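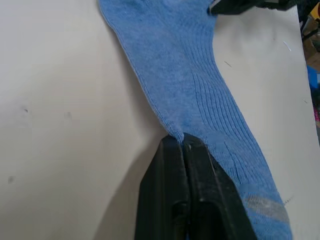 The Jeludden in sky blue, with its grey stripe and ribbing.

Jeludden everyday socks, sold by the pair
From the Taltik sock drawer

We have been selling socks for a good while now, and the Jeludden is the one people write to us about. It's a plain, friendly, everyday sock with a soft knit and a bit of ribbing, and it was worked out over one very long winter by Orvokki Saarela, who designs all our knitwear and who will happily talk to you about heels until the shop shuts. She wanted something you could wear to work and then forget to take off in the evening, and I think she got there (I am wearing a pair as I type, the blue ones, and it's nearly ten at night).

The sky blue has a very faint heathering in the knit, so it looks a little softer than a flat colour would, and it goes with jeans in a way that makes getting dressed in the dark quite safe. The ribs run lengthwise and give the sock its stretch. If you have slim ankles and are used to socks that slide down into your shoe by lunchtime, do try these before you give up on socks altogether!

Sizes are small, medium and large. If you fall between two, take the smaller one for trainers and the larger one for boots, or for wearing round the house with nothing over them. We've had a few customers order one of each to find out, and that's fine too - send back the pair you don't want, unworn and still joined together, and we'll refund it. 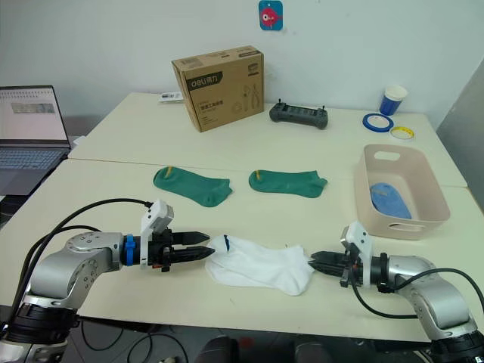

White ankle sock in front, green low-cuts behind it, and a blue one folded in the beige basket.

We're often asked whether it's worth mixing lengths in one order, and my own view is yes, very much so. The ankle length is the one for walking shoes and for the gym. The low-cut is for summer and for those canvas shoes that look wrong with anything showing over the top. Since the spring you've been able to put any colour and any length in the same parcel, and postage stays the same for up to 17 pairs, which ought to cover even the larger families.

A word about storage, as Arif Wijesinghe in our packing room gets more letters on this than on anything else. He is a great believer in the open basket. Fold each pair flat in half, cuffs level, and lay them in with the fold facing up so you can see what you've got. He doesn't hold with rolling the cuff over into a ball, which he says tires out the ribbing long before the rest of the sock has had enough. I balled mine for 23 years and have only lately been talked out of it. A basket with a handle cutout is easy to pull off a shelf with one hand, if the other one is full of washing.

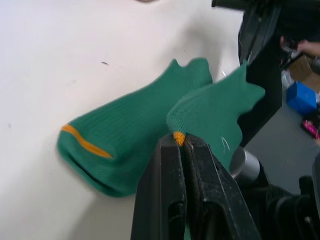
Ribbed green pair with the orange stripe at the cuff.

The green ribbed pair has been very popular, and it's a lovely cheerful thing on a grey morning. The stripe makes pairing up after the wash a good deal quicker in a house where several people have green socks. Should you find a loose thread on any sock of ours, please don't pull it. Snip it short with small scissors, or post the pair back to us and Orvokki will see to it.

Washing: 30 degrees, inside out, with similar colours. Dry them flat or over a rail. They will survive a tumble dryer on low, though the knit stays softer without.

Price: £8.50 a pair, any length, any colour.
Large in sky blue is out of stock until the middle of August.
Orders placed by noon on a weekday go out the same afternoon.

If you'd like to be told when the large blues are back, leave your email address at the bottom of the page and Arif will drop you a line.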